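Histen Snap Bracelet, Brushed Steel

The Histen is a hinged bracelet in brushed stainless steel with a push-button snap closure. The band is 4 mm wide and slightly oval in section, so it stays flat against the wrist. The inner face is polished. It contains no nickel plating and has no coating that can wear off.

Two sizes are available. Measure the wrist just above the bone and add 20 mm for a normal fit. The hinge is rated for 1,000 openings and can be replaced by Plaresa on request.
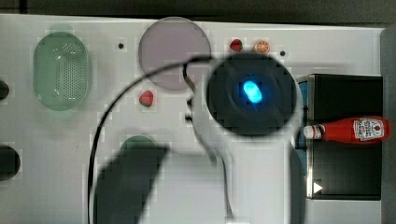 Clean with lukewarm water and mild soap, then dry with a soft cloth. Do not use silver dip or abrasive paste on the brushed side. Store the bracelet closed, in the pouch supplied.

Engraving is possible on the inner face only, up to 20 characters including spaces. Engraved pieces cannot be returned. Allow 2 extra working days before shipping.

Related items
Hinar cuff, brushed steel
Lukumay chain bracelet
Lukumay ear studs, pair
Histen spare pouch

Last updated: May 25, 2020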